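Home Stories Flash Archive Submit About

The Ferry to Skesavberg

My aunt left me a lighthouse, which sounds a lot grander than it was (it had a leak and a goat). The letter came from a lawyer named Chinyere Yusuf, who had very nice handwriting and a habit of underlining things. I had to come <in person>, she wrote, and I had to come before the end of September, when the ferry stopped.

So I quit my job in Stevville, or anyway I stopped going, and I packed one bag and got on the bus to the coast. I'd met Aunt Marnico exactly once, when I was eight. She gave me a peppermint and told me I walked like a sailor. I've been proud of that my whole life!

The ferry was late. There was one other passenger, an old man with a thermos and a hat that had seen some weather, and after an hour on the same bench we pretty much had to talk.

"Eino Nieminen," he said, and shook my hand for too long. "You're the niece."

"How do you know that?"

"You walk like her."

I didn't know what to do with that, so I looked at the water. He poured me some coffee in the lid of the thermos. It was awful, and I drank all of it.

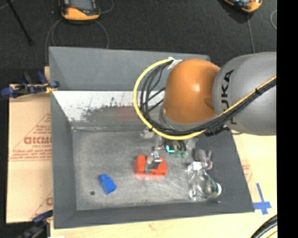 Who was going to look after the light if I said no? Eino was, same as he had been every night since she got sick.

He told me this on the boat, with the wind pulling his words all over the place. He'd rowed out from the village each evening, climbed the stairs, lit the lamp, fed the goat and rowed home again. The goat's name was Georgiev. The goat, he said, didn't care for him.

"Did she pay you?" I asked.

"She owed me 20 dollars from a card game," he said. "Before that I owed her 14. It went back and forth."

And then he got quiet, and I finally caught on (I'm slow, I know), and I saw that the hat in his lap was a good one under all that salt, the kind somebody picks out for you.

We came around the point at dusk. The lighthouse was shorter than I'd imagined, and pink, of all things. Georgiev stood on the rocks yelling at us like we'd broken into his house. I had a whole speech ready for the lawyer about selling the place. A man on the mainland had offered me 3,000 for it, and I'd already spent half of that in my head, mostly on shoes.

"You going up first, or am I?" Eino said.

I took the matches from him and went up. It took me three tries to get the lamp going, and I could hear him down there the whole time, arguing with the goat.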